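FSM 135: Materials in Food Preparation
Unit 6 notes — Cutting surfaces
Instructor: Rosimeire Queiroz

6.1 Bamboo as a board material

Bamboo is a grass. The hollow stem is split into strips, which are planed, dried and glued edge to edge under pressure. Glue lines are harder than the strip itself and dull a knife sooner. Know the terms strip, glue line and face for the quiz. 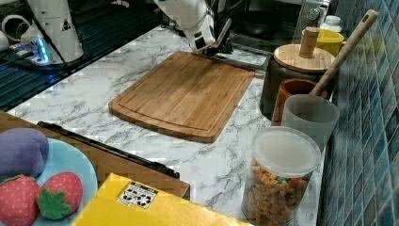

Fig. 1. Bamboo board with perimeter juice groove, on white marble countertop.

The groove holds liquid released during carving. It also slows drying, and residue collects at the inside corners. Scrub along the groove, then across it.

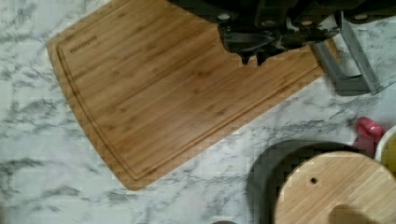
6.2 Moisture and warping

A board wetted on one face swells on that face and cups. Rinse both faces and dry upright. Oil when the surface looks pale: apply, wait 15 minutes, wipe off the excess. Do not use cooking oils, which turn rancid.
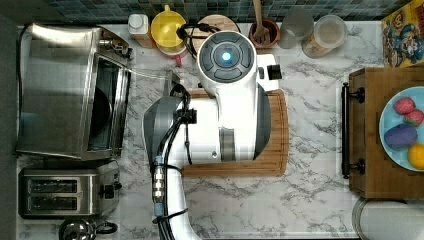

Fig. 2. Wooden board with rounded corners, kitchen counter.

Deep scores hold soil that washing does not reach. Sand lightly — 600 grit is too fine for this, start coarser — and re-oil. Discard any board with an open glue line.

6.3 Separation of tasks

Raw meat and ready-to-eat food need separate boards. Marble and other hard stone should not be used as the cutting surface. 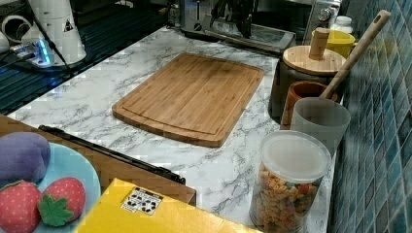

Where only one board is available, cut the ready-to-eat items first, then wash and sanitize before starting the next task. Rinsing alone is not sufficient.

Reading: Erraji, Kitchen Surfaces, ch. 6 (Plemutley).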